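7月4日 星期六 阴转多云

上午把窗边那张工作台重新调平。上次调是去年九月，之后右侧板慢慢下沉，放水平尺上去气泡偏一格多。原因查到了：右后支脚的锁紧螺母松了，垫片压成了斜的。换新垫片，拧紧，再量，左右两块板的高差降到塞尺最薄那片也插不进去。

台面是两块浅米色板拼的，当时从Zurcombe订货，单块太长进不了电梯，只能分两块送。拼缝一直是个小麻烦。早先填过一次Vekari的填缝膏，干后收缩，边缘起粉，擦桌子时抹布上总有白末。今天用塑料刮片全部清掉，缝里吸尘，酒精擦两遍，没有再填。板材受潮会动，填死了反而容易顶起来。先空着观察一季。

中午吃面，顺便对了账。垫片加螺母38元，酒精是旧的，不计。Zurcombe网站上同款整板现在标价376元，运费另算，暂不考虑。

下午处理纸杯。柜子里积了三种，杯口直径不一样，套叠后经常卡住，取一个带出一串。按口径重新分开，Taipe的归一摞，Broltau的归一摞，剩下的零头拿来日常喝水。Taipe那种杯壁硬一点，倒扣不变形；Broltau的杯底卷边浅，叠放时容易吸住，要先捏一下杯身再拔。库存登记为201只，比上次记录少2只，差额不追了，表格里直接改数。

另记：柜子下层潮气偏重，湿度卡变色过半。纸杯全部移到上层，下层只放玻璃瓶和工具盒。干燥剂下周换。
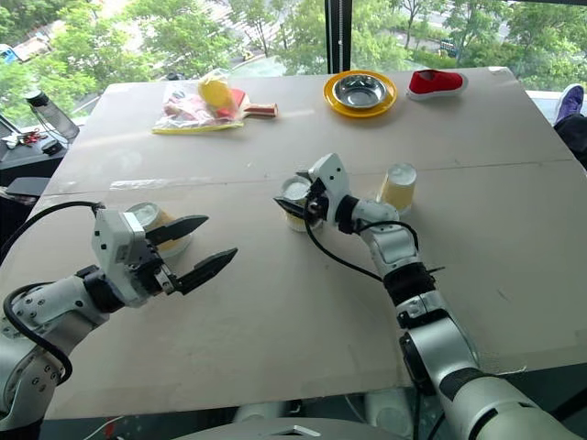
纸杯在台面上的放法也顺便定下来：不用的一律口朝下，防落灰，要用的再翻正。窗子正对着树和街道，开窗半天台面就能摸到一层细灰，口朝上放着等于接灰。眼下板上的淡黄色杯子，扣着的两只符合要求，正着的那只被夹爪夹住，算在用。杯子倒扣还有个好处，杯口一圈着地，比杯底稳，碰一下不容易倒。缺点是杯口直接接触板面，所以台面每天开工前要擦一次，用拧干的湿布，顺着拼缝方向擦，不要横着过缝，否则会把灰带进去。

缝左半段那条透明胶带的问题留到下次。反光，斜着看很明显，揭掉怕带起板面的饰层，不揭又影响擦拭。打算先在背面找一小块试，热风低档吹半分钟再慢慢揭。如果板面没有损伤，再处理正面。

傍晚复测一次水平，读数没变。窗户关好，水平尺放回抽屉第二层。待买：干燥剂，细号塑料刮片，无绒布一包。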